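Anyone else's kid coming home with the new reading log? Ours is at Grinden Elementary and it's two pages a night. My second grader cried over it in November.

**gus_kincaid:** Same building, same tears. It's 36 boxes a month and I sign every one. Half the time I'm signing at the counter while dinner burns.
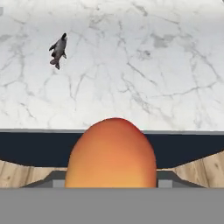
## Re: reading log

**nuria_a:** I'm going to disagree a little. I teach third grade (not at Grinden) and the kids who read at home really do walk in with more words. The log is clunky, sure, but it gets the book out of the backpack!

**gus_kincaid:** Reading, yes! Signing boxes, no. My daughter reads less now than she did last year, she stops the second the timer goes off.

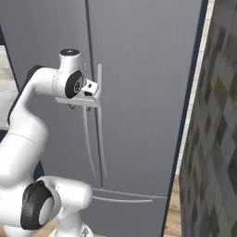 And then she asks if the cereal box counts, and I said yes, so go ahead and report me.

**iggyv:** Cereal box counts in our house too. I asked at the open house and the teacher said around 70 percent of the logs come back, and she figures plenty of those get filled in on the bus. So what's it measuring?

**nuria_a:** Fair question. I dropped the signatures and just ask them to tell me one thing about the book. Takes two minutes at morning meeting.

**lucinda_h:** I'd hate to lose the log, my son loves the boxes. Could it be optional? We do ours at 7 before anybody is too tired.

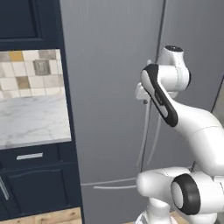 *Navy cabinets, marble counter*

**gus_kincaid:** Optional would work for me. I'll email the principal tonight, does anybody want to be copied?

**iggyv:** Me please.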